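**Ticket:** low yield on cloth-to-basket set, hand-held unit 5
**Opened by:** Efa Edwards
**Assigned:** Ilango Salian
**Component:** Mestis recorder, width channel
**Status:** resolved, one follow-up open

### Report (Efa Edwards)

Batch uploaded from the Sumurness bench in July. 1252 demonstrations recorded, 122 rejected by the import check. Reject code is the same for all of them: `width_not_monotonic_on_close`. The fingers close on the cloth, but the logged opening goes down, jumps back up by a few millimeters, then continues down. The jump lasts two or three samples.

Task is the usual one: pick the cloth off the table, put it in the pink basket, open, back off. Operators were Ruwan Bhuiyan and Ntombi Adams. Both have rejects.
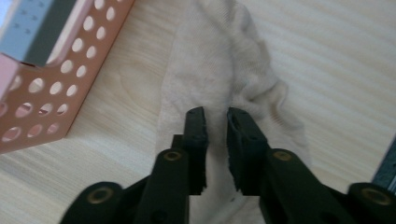

I replayed a dozen rejected demonstrations against the video. The fingers do not reopen at any point in the ones I watched. The jump is only in the width log. Position track looks normal, no lost tracking, no dropped frames.

Not tried yet: recalibration, swapping the unit.

### 10:40 – Ilango Salian

Questions before I touch anything:

- Was the zero set with the fingers fully closed and nothing between the pads?
- Same firmware on the recorder for the whole batch?
- Do the rejects cluster at the start of a session, or are they spread out?

Please don't delete the rejected ones. The raw logs are needed.

### 11:15 – Efa Edwards

Zero was set at the start of each session, fingers closed, pads touching. Firmware was not changed. Rejects are spread out. I sorted them by operator and by time and see no pattern in either.

There is a pattern by closing speed. Slow closes pass. Nearly all rejects are fast closes on a thick part of the cloth, where the fabric is bunched up.

### 13:05 – Ilango Salian

That helps. Two candidates:

1. Pad compression. Soft pads and soft cloth both give under load, and the width is computed from the linkage angle, so what the pads do is invisible to it. This would shift the final width but should not produce a jump upward.
2. The smoothing filter in the Mestis recorder. It predicts the next sample from the last few. On a fast close that stops suddenly, it overshoots and then corrects. A correction after overshoot looks exactly like a brief reopening.

Test for (2): record with the filter off. Empty table, no cloth, so that contact with fabric is out of the picture. Open wide, close fast, open again. Repeat with the filter on.

Settings for the test:

```
recorder.width_filter = off
recorder.raw_dump = true
import.check_monotonic = warn
```

Set the check to `warn` only on the test machine. If it goes into the shared config, bad data gets into the training set.
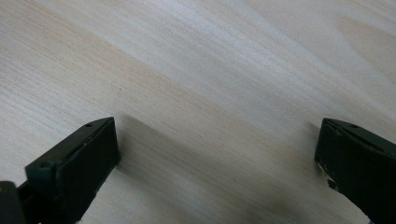
Keep the open position the same at the start of each trial and hold it for a full second before closing. The plot script lines trials up on the first sample that moves, and it picks the wrong one if the hand is already drifting. Table height and lighting don't matter for this test, only the width channel is used.

### 15:30 – Ruwan Bhuiyan

Ran both sets. With the filter off, no jumps. With the filter on, the jump shows up on every fast close and on none of the slow ones. It is there with no cloth at all, so contact with the fabric is not needed. Raw dumps are in the ticket folder.

Raw signal is noisier, as expected. A stationary finger wanders by a fraction of a millimeter.

### 16:10 – Ilango Salian

Confirmed from the dumps. Cause is the predictive filter. It was tuned on the Mulder grippers, which close much more slowly than a person squeezing a trigger.

Fix: predictive filter replaced with a plain five-sample median. No prediction, so no overshoot. It adds a small delay – two samples – and the importer now shifts the width channel back by the same amount so it stays lined up with the video.

Since the raw angle was saved with each demonstration, the batch can be reprocessed. No need to record again.

Steps:

1. Pull the new recorder config on all hand-held units.
2. Run `reprocess --channel width --batch sumurness` on the original upload.
3. Run the import check again with `check_monotonic = error`.
4. Replace the width channel in the accepted demonstrations too. They passed the check, but they went through the same filter. Mixing old and new width data in one training run is not acceptable.

### Next morning – Efa Edwards

Reprocessed. The rejected demonstrations all pass now except 5. I watched those and they are real regrasps: the operator closes, misses the fold, opens slightly and closes again. Tagged `regrasp` and kept out of the main set.

Training for Plidanar needs at least 1000 clean demonstrations of this task, so we are above the line either way.

### Eleri Ruddock

Approved for the training run. Keep the `regrasp` tag, I'd like those in a separate split later.

Open follow-up, assigned to Ntombi Adams: check whether older batches from the hand-held units still have their raw angle. Anything recorded before `raw_dump` became the default may only have the filtered width. List the batch names here and leave them out of training until someone has looked at the width plots.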